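Moving the recipe archive off Stusatora

March 16, 2023

Stusatora is closing its free tier in August, so I moved everything out this month. For the record, the account held 1716 recipes, collected over nine years, and I had not exported it once in that time. The notes below are mostly for my own use, but somebody else will be doing the same job before summer.

The export button produces a zip file with one text file per recipe. The file names are the internal ID numbers, so you get 3677.txt and so on, with the title on the first line. Tags are on the last line, separated by semicolons. Ratings are not exported at all. If you care about ratings, add them to the notes field before you export, which on my account had to be done by hand.

Two problems came up.

The first was fractions. Stusatora stores one half as a single character, and the export writes it in an older encoding. Open the file as UTF-8 and the fraction turns into a question mark. A cake with "? cup" of oil is a guess. I converted the whole folder before doing anything else, then searched for question marks next to digits and units and fixed the leftovers.

The second was duplicates. Every time I edited an imported recipe, the site kept the old version as a hidden copy, and the export includes hidden copies. I sorted by title and kept the file with the later date. Titles that differed only by a trailing space had to be trimmed first or they did not match.

I looked at Pathak as a replacement. It is fast and the search is good, but it wants each ingredient in a separate field, and its parser reads "2 cans tomatoes, drained" as an ingredient called drained. I gave up on it after one evening. The files now sit in a plain folder, synced to the old laptop in the kitchen, with Zakureck as the search tool. Zakureck indexes text and does nothing else, and it needs no account.

Weeknight recipes went over first, as those get used.

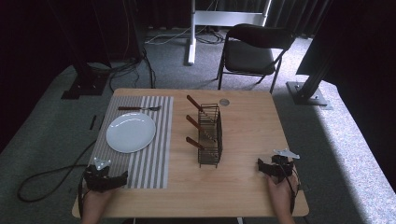 Plate, fork and striped placemat.

Still to do: the scanned cards from the Warnelmont church cookbook. They are image files, so Zakureck cannot see inside them. I tried text recognition on a few. Typed cards came out clean, handwritten ones did not, and teaspoon and tablespoon were mixed up often enough that I would not trust the output - those will get typed in by hand over the next few months.

Backups go to an external drive on the first of the month. I have restored from it once as a test, and the fractions were intact.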